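Firnstead Portrait Set: data card

Version 5, last changed July 2, 2023
Maintainers: Seul-gi Sun, Idrisa Lukumay
Contact: open an issue in the Firnstead repository

Summary

Firnstead is a set of 617 portrait photographs of 111 adult sitters, with a caption and a lighting record for each photograph. It was made for work on portrait retouching, skin tone rendering and print proofing. All sitters answered an open call and signed a release.

Contents

originals/ holds the raw files as they came off the card.
proofs/ holds the same photographs as 16-bit TIFF, white balanced against a gray card and otherwise unedited.
captions.csv has one row per photograph: file name, sitter code, session code, caption, caption author.
lighting.csv has one row per session: key light position, fill, background, lens, notes.
releases.csv lists sitter codes and the version of the release that was signed. The signed forms are not distributed.

File names follow the pattern session_sitter_frame. The session code is always four characters. Session codes starting with H were shot at Holarthorpe, and those starting with G at Grinomura.

Sessions

Sitters at Grinomura were photographed against a painted canvas by Joon-young Seok, with one softbox and a white reflector. Sitters at Holarthorpe were photographed by Niamh Fitzgerald in window light, seated or standing as they preferred. Sessions ran for some 20 minutes each. The sitter chose clothing and pose. Glasses were left on if normally worn.
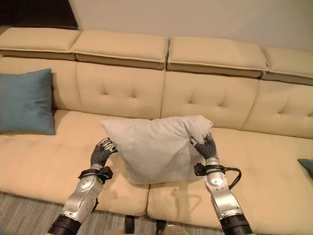
Captions

Captions were written by Gun-woo Ha and checked by Idrisa Lukumay. They cover pose, clothing, direction of light and visible background. They do not guess at mood, age or health. Where the two disagreed on a color name, the more general word was kept — "blue" over "teal", for instance. Empty caption fields mean that the caption failed the check and has not been rewritten yet.

Known problems

Some of the early G sessions have a slight magenta cast in the shadows. The proofs have not been corrected for it.
The notes column in lighting.csv mixes Korean and English.
Lens names are spelled in more than one way. Match on focal length.
Sitters with very dark hair against the painted canvas lose edge detail in the proofs; use the raw files for masking.

Terms of use

Research and teaching use is free with credit to the photographer named in the session record. Prints for exhibition need written consent from the sitter, requested through the maintainers. Attempts to identify sitters are not allowed. A sitter may withdraw at any time, and the files are then removed in the next version — please delete older copies when you update.

Changes in this version

Added lighting records for the last H sessions.
Fixed swapped sitter codes in captions.csv.
Removed duplicate proofs left over from the September export.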